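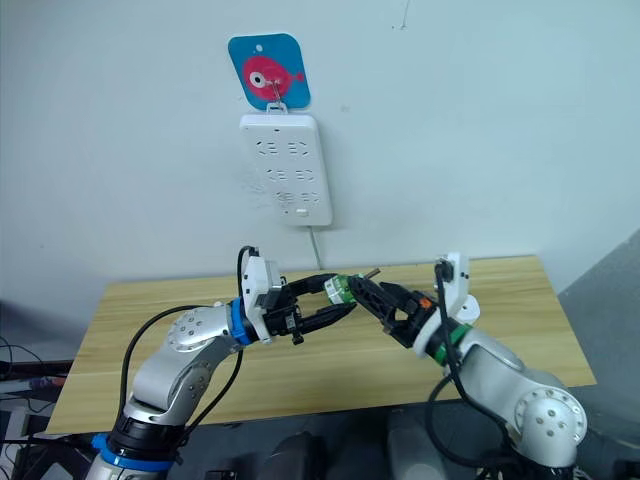 The reissue of Merer's second album, the one most of us know from a worn cassette dub, went to the pressing plant on Thursday, and this item covers how the transfer was done and what subscribers should expect to hear. The source was the quarter-inch stereo master, recorded at 15 inches per second and stored flat for most of its life. Playback was done in a small room with one audio circuit. All of the playback gear ran from a single power strip, a white one with four outlets, kept off the floor and hung upright on the wall from a hook with a pink fish on it. Sharing one outlet point keeps the ground paths short and equal, and the hum on the blank leader measured low enough that no notch filter was used on any track.

The tape was baked for 8 hours before the first pass. Two passes were recorded. The first was used only to set head alignment against the tones at the front of the reel, which were complete except for the 10 kHz tone on the right channel, where the oxide had worn through. Alignment for that channel was set by ear on the hi-hat in the opening song and then checked against the left channel for phase. The second pass is the one used on the record.

Speed was a known problem. The 1980s cassette and the later CD both run fast, by close to a quarter tone on side two. Guson, the label that put out the CD, worked from a copy tape made on a machine with a bad capstan motor. On the master, the organ on side two sits at concert pitch from start to finish, and we left it alone. Listeners used to the CD will find the vocals lower and a little slower. The ballad that closes the album gains several seconds.

The CD also faded the last song early. The full ending is restored, including the count-in for a take that was never played. The gap between the third and fourth songs is back to its original length.

No noise reduction was applied. Clicks from two old splices were removed by hand. Level was set once per side and not changed between songs, so the acoustic number on side one is quieter than on any earlier issue. Turn it up if needed.

The second disc holds the radio session taped at Amow. It exists only as a mono reel with 13 minutes of usable sound. The opening of the first song is missing, and it has not been patched from the album version. There is a dropout in the second chorus of the fast song that could not be repaired.

Format notes: two discs, 33 rpm, black vinyl only. The sleeve was rescanned from an unworn first pressing, and the song credits follow the original label, with one spelling corrected. The insert has 18 pages with full lyrics, the tape box notes, and the session sheets. The Nair single is not included, as the rights are held separately.

Test pressings are due in January. If side two passes, copies will go out in the order the subscriptions came in. The first 120 are hand-numbered on the back of the insert. Address changes should be sent in before the test pressings are approved.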